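Workshop notebook, dye room
Monday, started 8:40

Weld on wool and cotton jersey, second round. Trying to get the yellow to match the Barcombe swatch without going green. 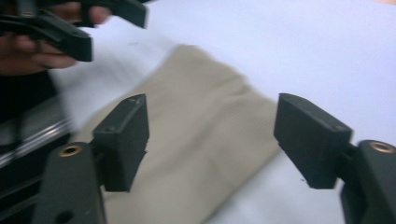 Amparo Manzano wrote under the last entry that the chalk should go in after the bath has cooled a little, and that we have been adding it too early every time. She thinks the green cast comes from our water and that the chalk is making it worse. Her note also asks whether anyone tested the tap water this month. I had not. Did it first thing today with the strips from the drawer. It reads hard, harder than in the spring, so she has a point. Using the collected rainwater for half the jars and tap for the other half.

Setup
Dried weld from the Guvville order, chopped, stalks left in. The bag is older than I thought, no date on it, smells fine. Soaked overnight in the big enamel pot. Strained through the old curtain net this morning, twice, and still got bits of seed in the liquor. The paint strainer would be better but it has madder in it from Thursday and did not rinse clean.

16 jars, eight rainwater and eight tap. In each set: four wool skeins, four pieces of cotton jersey. All the wool was mordanted with alum last week and kept damp in the tub. The cotton had the tannin step first, then alum, then a rest of 4 days. I cut the jersey pieces across the roll, so they curl at the sides and need to be pushed under with the glass rod every so often.

Labels are stitched this time. The marker ones washed off in the last round and I ended up guessing at two of them, so ignore those two lines in the previous entry.

Heating
Water bath at 80 C for the wool. Kept the cotton in the same bath for convenience, though the Bermúdez recipe says to take cotton hotter and for longer. I want one variable at a time. If the cotton comes out weak I will repeat it hotter.

Thermometer in the left end of the bath reads lower than the one in the right end. Swapped them and the difference moved with the thermometer, so it is the instrument and the bath is all right. Marked the bad one with tape. Please don't put it back in the rack.

Chalk went in after I took the bath off the heat, as per Amparo. Half of each group got chalk, half did not. It foams up more than I expected in the tap water jars. Stir slowly.

10:15
Wool in rainwater with chalk is already a strong clear yellow. Wool in tap without chalk is duller. Cotton is pale in all of them. Turned everything.

11:30
Phone call, missed a turning. The jersey in the third and fourth tap jars had floated up and there is a lighter band where it sat out of the liquor. Pushed back under and left longer, but I don't expect it to even out. Will count those two as spoiled.

12:05
Lifted the wool. Cotton left in to cool in the bath.

Results so far (wet, so all of this will change)
Wool, rainwater, chalk: closest to the Barcombe swatch, maybe slightly too bright.
Wool, rainwater, no chalk: softer, more lemon. Nice color but wrong for the job.
Wool, tap, chalk: good depth, faint green when held by the window. Less green than last time.
Wool, tap, no chalk: flat.
The late chalk does seem to help. The older samples, with chalk added early, look greener next to these under the same lamp. I would like to see it dry before changing the instruction sheet.

Cotton notes
Lifted the cotton at 3:20. Weak, as feared. The rainwater pieces are better than the tap ones but there is not much in it. I think the tannin bath was too thin. I used 27 grams from the end of the tub and did not weigh the cloth again after scouring, so the percentage in my sheet may be off. The new tub from Jendora has a finer grind and may go further — weigh it, don't use the scoop.

Rinsing: three changes, last one clear. No soap yet. The soap wash can wait until they have dried and rested, because last time I washed on the same day and lost color.

Lightfastness strips cut from each wool skein and wound on card, half of each covered in foil. They go in the south window. I have put the blue wool scale next to them. Please leave the blind up on that side.

Leftover liquor is in the lidded bucket under the sink. Still plenty of color in it. I might try a dip over indigo for a green, there is some pale blue wool left from the summer that would suit.

To do
Dry and compare with swatch in daylight, before noon if possible.
Repeat cotton hotter, stronger tannin, rainwater only.
Buy a second paint strainer.
Ask Amparo how long she lets it cool before the chalk. Her note only says "a little" and mine may be different from hers.
Empty the rain barrel filter, it is running slow.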